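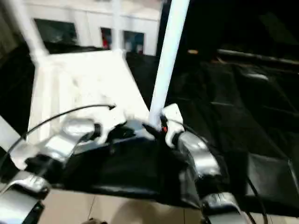

Ciltville Creek Path: Progress Report

To: Annick Lefèvre, Rolland Fund
From: Blandine Barbier
Jan 29, 2024

Where we are

Lower section done as far as the mill bridge. Gravel down, edging in, both culverts cleared. Upper section not started, ground too soft since before the holidays and the contractor (Brulari) won't bring the roller in until it firms up. Fair enough. They have us penciled in for April.

Planting

563 willow and alder whips in the ground along the east bank. Deer got into the north end one night so we've put guards on the rest. Guards were not in the original budget, see below. Mulch delivery came short, second load promised, still chasing.

Money

Spent more than 400 on tree guards, moved over from the signs line. Need your OK on that in writing please. The 2,000 for the footbridge decking is untouched and stays untouched untill the county signs the drawings. They've had them a while. I call every week. Invoices from Brulari attached, one is missing a signature, will resend.

Signs

Text approved by the school and the library. Map still has the old parking lot on it, Trasar are redrawing. Proof due back soon, will forward when I get it. We'd like to go from 5 signs down to four, the one by the pump house would sit right behind a hedge.

Problems

Farm gate at the top end. Owner wants a self-closing latch before he'll let walkers through, reasonable, but the quote was high. Getting another. Also water standing on the bend below the mill after heavy rain, probably needs a drain across. Brulari to look at it on the same visit as the upper section so no extra call-out.

Next

County permit. Latch quote. Sign proof. Replace the chewed whips, nursery has spares. Then the upper section.

Can you let me know about the guards money and wether the fund wants its logo on all the signs or just the first one? Trasar need to know before they print.

Blandine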